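How to Root Fig Cuttings in a Plastic Tote

Every spring I get giddy about figs. You start with a bare stick that looks like kindling, and a couple of months later there's a little tree with leaves the size of your hand! I've rooted figs on windowsills, in the garage and once in a bathtub, and the tote method is the one I keep going back to.

What you need

Dormant cuttings, pencil thick, 6 to 8 inches long
Sphagnum moss or fine coconut coir
A clear or white tote with a lid that shuts
Tall one-quart pots or deep paper cups
Perlite and a plain potting mix
Masking tape and a paint pen for labels

Step 1. Take the cuttings

Cut while the tree is still asleep, before the buds start to swell. Last year's wood roots best for me, though I've had good luck with a bit of two-year wood at the bottom end. Make a flat cut just below a bud at the base and a slanted one an inch above the top bud, so you never plant one upside down (I have, twice).

Rinse them under the tap, scrub lightly with an old toothbrush, and let them dry on a towel. Label them right away. I had a whole winter of mystery figs after I mixed my Contreras cuttings with the ones Pravesh Coetzee mailed me, and we still argue over which is which.

Step 2. Pack the tote

Soak the moss, then squeeze it as hard as you can. You want a drop or two to come out and no more. Spread a two-inch layer in the bottom, lay the cuttings flat without letting them touch, and cover them with another thin layer. Snap the lid on and put the tote somewhere that stays between 70 and 78 degrees. Mine goes on top of the chest freezer.

Open it every three days or so and leave the lid off for 15 minutes while you check for mold. A fuzzy spot can be wiped away with a damp cloth. If a cutting has gone soft, toss it and change the moss it was sitting in.

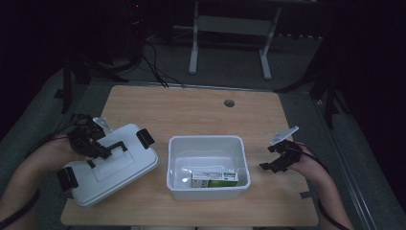

Step 3. Pot them up

White bumps come first, then real roots, usually in the third or fourth week. Don't wait until they're long! Half an inch is perfect, and they snap off if you so much as look at them wrong. Mix half perlite and half potting mix, dampen it, and fill the pot a third of the way. Hold the cutting in the middle, pour the rest in around it, and tap the pot instead of pressing down.

Step 4. Go easy on the water

More baby figs drown than dry out. Lift the pot, and if it feels heavy, walk away. Keep them in bright shade until they have four or five leaves, and hold off on fertilizer until then too.

Step 5. Move them outside

By May mine are ready for the porch, an hour the first day and a bit longer each day after that. Bring them in if the night is going below 50. They go into one-gallon pots for the summer and get planted out the following spring, once the ground has warmed up.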